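I have apologized to a parking meter. I have apologized to a woman who was standing on my foot, and then I apologized again because she looked embarrassed. So when my friend Si-eun told me over lunch that I say sorry too much, you can guess the first word out of my mouth.

She wasn't being mean about it. Her point was that when I really had something to apologize for (I forgot to pick her up from the train in Flesbridge, and she sat on her suitcase until I remembered), my sorry sounded exactly like the one I give the guy at the deli for ordering a sandwich. She couldn't tell them apart. I've been chewing on that ever since.
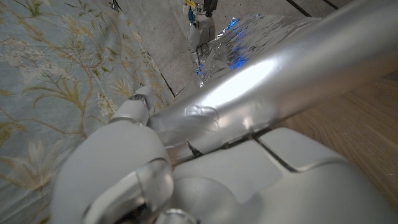
My grandmother almost never apologized, and we were all a little scared of her, but when she did it you stayed apologized to. She once came up two flights of stairs on a bad hip to tell me she'd been wrong about a boy. I was 16 and I can still tell you which sweater she had on. Mine, by comparison, come off the roll like aluminum foil, that shiny silver stuff you pull out without looking, a yard of it to cover half an onion. There's always more, so who's going to be careful with it?

I know the case for the small sorry, and I half believe it. Bienvenido Lacson, my neighbor for years, says it's just grease, it keeps people from bumping into each other too hard, and a building where everybody waited until they meant it would be a miserable place to share an elevator. Fair enough! I don't want to live there either. But I notice that Bienvenido says "excuse me" in the elevator, and that when he backed into my bike he knocked on my door, told me what he'd done, and asked what it would cost. He keeps two words for two jobs.
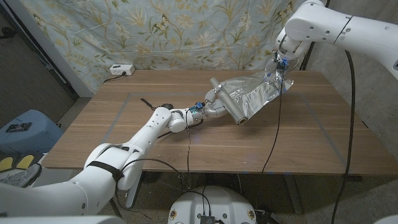

Aluminum foil, a little at a time.

So in June I tried to cut down. I lasted until Monday, and then I bumped a chair at work and said it to the chair. Still, I got better at it, mostly by swapping in other words. "Thanks for waiting" does nicely when I'm late, and people seem to like being thanked more than they like watching me grovel. "Can I ask you something?" works fine without a sorry stuck on the front.

The hard part was going back to Si-eun about the train. I wanted to explain about the traffic and the phone call and my terrible week, and I got as far as the traffic before I heard myself. I stopped and told her I'd forgotten her, and that it must have been lousy sitting there. She said yes, it was pretty lousy. Then she asked if I was going to finish my fries.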